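Subject: Re: [Kalness-neighbors] Leather conditioner, again
From: Murali Pai
Date: 2018-04-11

Sowmya, thanks for the long answer. I read it twice and then went and looked at my couch with new suspicion.
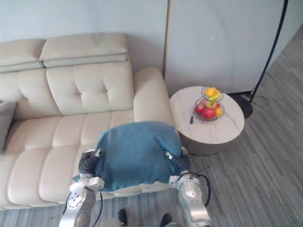 My trouble is still the smell. The Plilo stuff goes on fine, but for 2 evenings after that the whole living room smells like a saddle. My sister came by and asked if we'd gotten a horse. I have nothing against horses. I'd just like to eat dinner without thinking of one.

Sowmya Nadar wrote:
> Murali, you are using way too much. A dab the size of a
> quarter does a whole seat cushion. People pour it on like
> pancake syrup and then write to this list.
>
> Wipe with a damp cloth first, let it dry overnight, then
> condition. Twice a year is plenty. I do mine in June and
> again when the heat comes on. And keep throws off it until
> the stuff has soaked in, or you'll be conditioning the throw.

Guilty on the syrup. The bottle is 8 ounces and I got through it in one afternoon, so at your rate I have treated the furniture of several generations of Pais.

Two follow-ups, if you have the patience:

Does the damp cloth need soap? The man at Iyengar Upholstery said a drop of baby shampoo. The man at the next counter, same store, said never. They did not look at each other while saying this.

And has anyone tried the Movirum cream? It's $25 for a tub smaller than my fist, but the label says "no scent," and I'm weak. A re-dye of the seat was quoted to me at about $200, so I can buy a few tubs before I feel foolish.

For the person who wrote to me off-list about olive oil: no. I did that to an armchair once. It was sticky until we gave it to my cousin, and I assume it's sticky now.

Murali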